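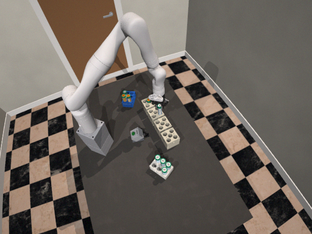
**Lenerent - end of tenancy safety check**
Property: Flat 6, Geum House, Costonberg
Checked by: Guadalupe Serrano
Date: 20 December 2020

- [x] **Smoke alarm, hall** - sounds on test. Battery changed in July.
- [ ] **Smoke alarm, landing** - no sound. Needs a new unit before anyone moves in.
- [x] **Carbon monoxide alarm** - fine.
- [x] **Front door** - opens and locks from inside without a key.
- [ ] **Window catches** - back bedroom catch loose, tightened for now. Order a replacement.
- [x] **Stair rail** - firm.
- [ ] **Kitchen sockets** - the one by the cooker has a cracked plate. Switched off at the board and taped over. Electrician to call.
- [x] **Stopcock** - turns freely, stiff for the last bit.
- [x] **Boiler** - service sticker in date, pressure normal.
- [ ] **Bathroom fan** - runs but very noisy. Clean first, then look again.

Meter cupboard key is on the hook at the office, tag 82. Two items need doing before the keys go out - landing alarm and kitchen socket. The rest can wait for the next visit.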